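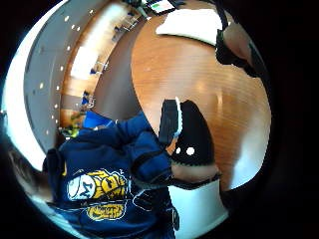 Gesucht werden Menschen, die gern essen und noch lieber darüber streiten, wie man es hinterher formuliert. Die Redaktion Fikden stellt einen neuen Restaurantführer für Wonholm zusammen, und dafür brauchen wir Testesserinnen und Testesser ohne Vorbildung. Vorbildung haben wir selbst, sie hat uns nicht weitergebracht. Was wir bieten, ist ein Platz an einem großen Holztisch, auf dem sich das Deckenlicht spiegelt, und das Versprechen, dass man dort ausreden darf. Meistens.

Konkret geht es um 25 Gasthäuser, von der Bahnhofskantine bis zum Azar, wo die Suppe einen Vornamen hat. Jedes Haus wird zweimal besucht, einmal mittags und einmal abends, immer zu zweit und immer unangemeldet. Die Rechnung übernehmen wir bis 70 Euro pro Besuch. Wer darüber hinaus Wein bestellt, tut dies aus Überzeugung und auf eigene Kosten.
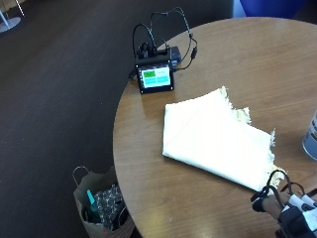
Nach jedem Besuch schreiben Sie einen Bericht von höchstens 200 Wörtern. Das Wort »lecker« ist erlaubt, aber nur einmal. Aurelio Contreras redigiert die Texte und ist dabei freundlicher, als seine Randbemerkungen klingen.

Sie sollten mitbringen:

Zeit an zwei Abenden im Monat
Appetit, auch auf Kohl
die Fähigkeit, eine Speisekarte zu lesen, ohne sie vorzulesen
keine Verwandtschaft mit der Wonholmer Gastronomie — Verschwägerung prüfen wir im Einzelfall

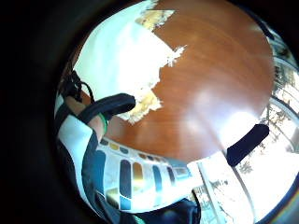 Bewerbung

Schicken Sie uns eine halbe Seite über das schlechteste Essen, für das Sie je Trinkgeld gegeben haben. Lebensläufe lesen wir nicht. Ein Honorar gibt es leider auch nicht, dafür ein gedrucktes Exemplar und die Nennung im Impressum, auf Wunsch unter falschem Namen.

Die ersten Besuche beginnen im Februar. Fragen beantwortet Haruna Takagi, am liebsten schriftlich und nach dem Mittagessen.

Redaktion Fikden, Januar 2026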